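Werkbridge workshop, monthly build meeting
Tuesday, 7:10 p.m.
Minutes by Simão Carrilho

Present: Arnaldo Seixas (chair), Nuno Simões, Arnaldo Torres, Tsz-kin Lu, me. With two Arnaldos in the room, surnames are used from here on.

1. Last month's minutes
Approved after Simões had the word "smoldering" changed to "warm." Torres abstained, as it was his motor driver.

2. Hand-held grippers
Lu reported on the pair. Both now have their marker cards and finger pads fitted. The remaining complaint is grip on heavy things with smooth covers, for which the thick red hardcover has become the standard test. Seixas asked whether a lighter book might be a kinder place to begin. Lu said a lighter book would teach us nothing, and the discussion moved on to pads.

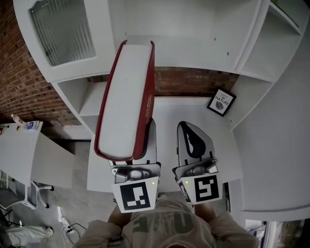 The softer pads from Trollen are still on order. Torres wants to cast our own and has priced a mold at 60, materials extra, his time free. Several members recalled the last occasion on which his time was free. Agreed that he may make one mold, singular, and show it to the meeting before making another.

Simões raised the weight. After a long stretch of holding the things up his wrists hurt, and he would like a sling or counterbalance. Seixas said he could also put them down between goes. Both suggestions are minuted at the request of their owners.

3. Arm for the bench
The secondhand Rostami arm is still offered to us at 2000, without controller. A controller is 800 more. Seixas pointed out that the build fund can go up to 3000 and that this would leave us an arm, a controller and no bolts. Lu is in favor. Torres is in favor of anything with an arm. Simões would like to see it move before we pay for it, a position the rest of us found hard to argue with. He will go and look at it, and he will take a tape measure, given what happened with the lathe.

4. Shelves and brick wall
Wundwood has sent a quote for a deeper bench top. It was read aloud, then read again in case we had misheard. Held over to June.

Seixas asked that the shelving unit not fill up with spare parts again. General agreement, of the sort we had last time.

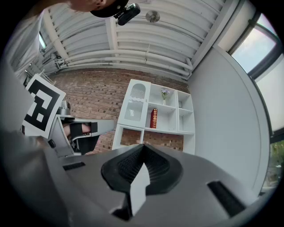

Item 2: pad and marker card, with the shelving from item 4 behind.

5. Logging
Lu has the test sheet ready and would like people to write on it. Entries such as "fine" and "bit slippy" are not to be used. Each entry needs the object, which pad, which hand and what went wrong. Torres asked what to put if nothing went wrong. Lu said we could come to that when it arose.

6. Any other business
The label maker is missing. It was labeled.

Actions
Torres: one mold.
Simões: look at the arm, with tape measure.
Lu: test sheet on the clipboard, pen tied to it.
Seixas: reply to Wundwood, politely.
Me: these minutes.

Closed at 8:45 p.m.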